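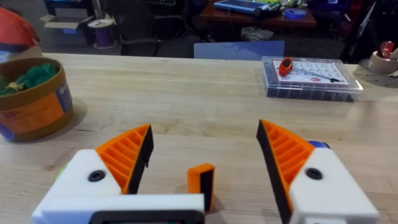

One commenter on the Skallard fault log asked why a slipped fingertip should count as a safety matter when the part only fell onto a bench. The reply from the Bisville bench was that the controller went on reporting a closed grip after the part had gone, and the second arm moved in on that report.

This gallery covers the April recheck of the Lirnalier two-arm cell, run after fault 51. Firmware is Uzor build 667.

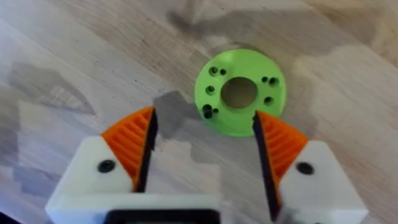 Grip width was the first suspect. The encoder offset had drifted by 3 mm, enough for the jaws to stop short and still signal contact. The lime-green ring is a poor test piece on paper — flat, thick at the rim and perforated — but it shows up well against pale oak, and a bad approach is easy to spot. Offset has been rezeroed.

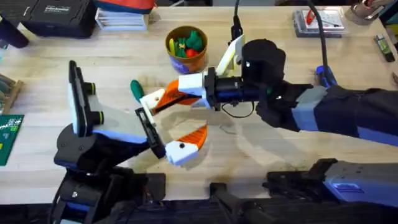

Two-arm clearance check, fingertips at close range.

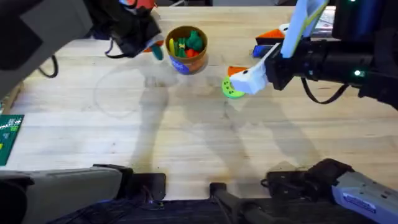 Interlock logic is still open. Arm two should hold whenever arm one's grip state is in doubt, and in build 667 it does not. Testing is limited to light pieces for now, such as the teal one in the black gripper and the green disc at the white fingers. Speed stays capped at 7 per cent until the patch is signed off.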